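### 4.2 Why people stop seeing their own kitchens

We had expected the interviews about storage habits to be short and a little dull, and we were happily wrong on both counts. Siriporn Kaewmanee, who carried out most of the home visits in Poltby, came back with notes that ran on for pages, and the same remark kept turning up in them in slightly different words: people could tell us where the flour was, but they could not tell us what the cupboard in front of it looked like. Of the 441 households that returned the first survey, 300 agreed to answer the longer set of questions on finishes, and it is those answers that we lean on in this section (the full wording is in the appendix, for readers with patience).
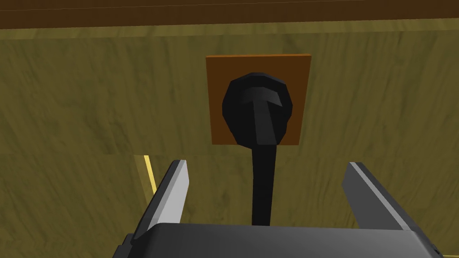 **Figure 4.** Cabinet surfaces and their surroundings, three views.

Memory for color was better than memory for pattern, by a wide margin. Most people got the general shade of their cabinets right, or near enough that we were glad to give them the point, while the direction and strength of the grain were mostly guesswork. We think the seams have a good deal to do with this. Where one panel meets another and the wavy grain does not line up across the join, as in the first view of Figure 4, there is no single pattern to hold on to, and our respondents tended to fall back on a plain word such as "brownish" or "greenish" and leave it at that. The Kaplan scale, which we borrowed for scoring these answers, treats such words as half correct, and after a long and friendly argument we kept that rule.

Room shape mattered more than we had guessed. People with long, narrow kitchens remembered the side they worked at and were vague about the other, even after many years in the same home. One retired baker in Clornel had to get up and look, and came back laughing. Strong contrast seemed to help, though, and glossy black units like those along the left in the second view were recalled far more readily than anything in a middle tone. 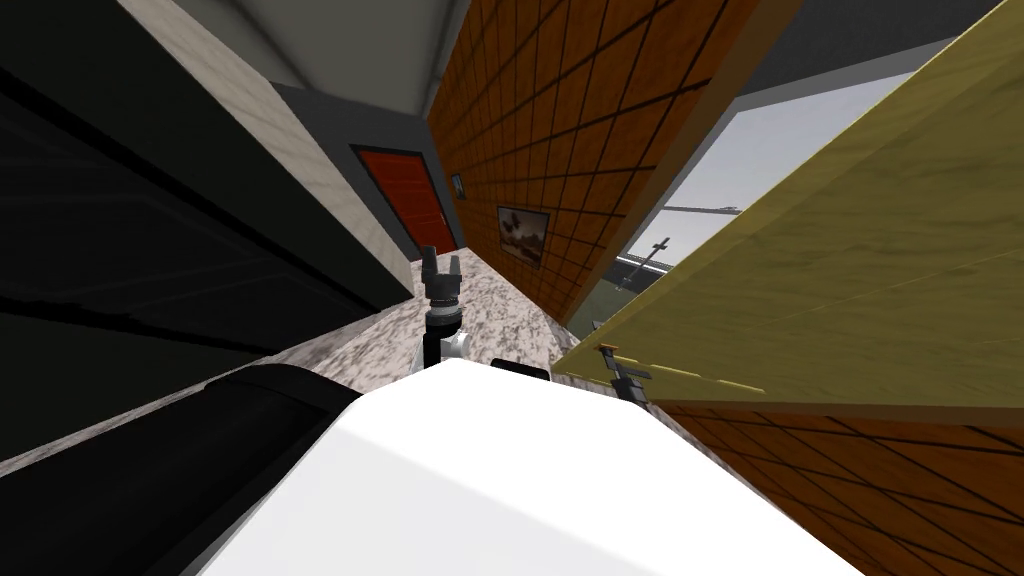 Handles were a separate matter, and a pleasant one to study, for nearly everybody had an opinion. A handle is touched many times a day, and we had supposed that the hand would teach the eye. It did so only in part. Respondents could often show us the grip they used, curling their fingers in the air, and then draw a shape that did not fit it. A yellowish panel beside brown wood grain, as in the second view, gives the eye a boundary to remember, and several people placed their handles by such a boundary when they could not recall the handle itself.

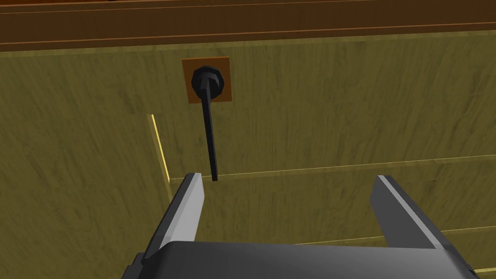
Does replacing the handles make people notice the cabinets again? For a while, according to the Zilis follow-up, in which 16 households changed theirs in May and described the doors in much richer detail at the next visit. The effect had faded by the visit after that, and we would not want to build too much on so small a group.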